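Review: the Zusetti desktop arm kit, after 49 evenings of fiddling
Oct 9, 2023
31 shares | 6 comments

I should say up front that I bought this with my own money, and that I bought it because the Irkberg kit I had before it drove me up the wall. The Irkberg was cheap and cheerful and its elbow joint sagged like an old couch. So when the Zusetti went on sale I cleared off the bench at Zirbridge (that's the shared workshop I pay dues to, two bus stops from my apartment) and told myself this would be the arm that finally does something besides wave.

Assembly took me 15 hours. The box says an afternoon. I don't know whose afternoon that is, but they must have smaller thumbs than I do! Most of it went together nicely, the motors snap into their brackets with a good solid click, and the screws come sorted into little bags with the step number printed on them, which I loved. Where I lost time was the wiring through the forearm. The cable for the wrist camera has to go in before the second bracket, and the manual mentions this two pages after you've put the second bracket on. I took that bracket off 4 times. By the last go I could do it without looking.

Once it was together, calibration was surprisingly painless — you move each joint to its end stops by hand, press a key, and the software takes it from there. I had it driving around the same night. It's smooth, too. Not silent, there's a sort of low grumble from the shoulder when it's reaching far out, but nothing like the Irkberg, which sounded like a coffee grinder with a spoon in it.

The job I wanted to build toward was putting things away. Pick up a block, get a drawer open, drop the block in, close the drawer. I figured if it could do that, then someday it could sort my resistors, and then I could retire. I set everything out on a white top and used a small metal drawer unit with U-shaped handles, the kind you can hook a finger behind without needing to squeeze. If you're shopping for one to practice on, get that style of handle. I wasted a week on round knobs and the gripper just slid off them over and over.

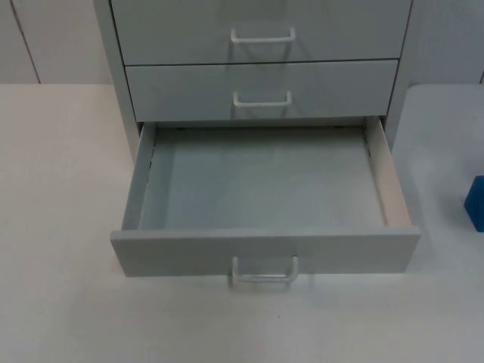 Llinos Sayce: Handles are only half of it though. I have the same kit and mine would pull a drawer just fine and then shove the whole cabinet backward when it went to close it. I ended up putting rubber feet under the cabinet and turning the closing speed way down. Did you have to do anything like that?

I did, yes, and thanks for bringing it up! Mine didn't scoot as badly, I think because I was already running slow, but it crept a little every run until the arm was reaching for a handle that had moved over. A strip of shelf liner underneath took care of it. And I'd second slowing down the push. The default speed in the Zusetti software is way too eager for anything that slides.

The gripper itself is where I have the most mixed feelings. The fingers are nice and slim and they get into tight spots, and swapping them out is two screws. But the tips that come in the box are slick. With a block, which has good flat sides, that's fine as long as you come in square. Come in at a bit of an angle and the thing pivots right out. I tried heat-shrink tubing over the tips (peeled off), then a dab of rubber coating (better, kind of ugly), and then I bought the soft tips from Kneath, and those I'd recommend without any hesitation. They should really be in the box at this price.

Then there's the wrist camera, which was the whole reason I went with this kit over the cheaper one. Having a view from right down by the fingers makes lining up so much easier than squinting at the arm from the side. I do most of my practice runs by driving it myself with the little leader arm, and I've gotten to where I look at the wrist view more than I look at the bench. A couple of gripes. The focus is fixed and things get a bit soft, and the auto exposure can be moody on a pale work surface. I'd pick a bright colored block for that reason alone. With a white or gray one I kept losing the edges.

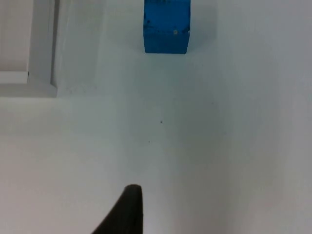
The bracket for that camera has some tilt adjustment, and it's worth spending an evening on it before you record anything you care about. I set mine, did a pile of runs, decided I wanted to see more of the fingertips, changed it, and then had to throw out all the earlier runs and start fresh. Mark the angle with a paint pen when you like it. Idris Cadwaladr told me to do that on day one and I nodded and didn't.

Software is okay. Setup on my older laptop was rocky, the updates come often and sometimes move the menus, and the help pages assume you know more than I did. The forum is friendly. I got an answer to my homing problem within the hour.

Would I buy it again? Yeah, I would, with the Kneath tips in the same order and a long ruler to keep the cabinet parallel to the base. If all you want is to see an arm move around, save your money and get something simpler. I'm giving it 4 out of 5. Next up is the resistors, once I find a divider tray shallow enough for the drawer.

31 shares | 6 comments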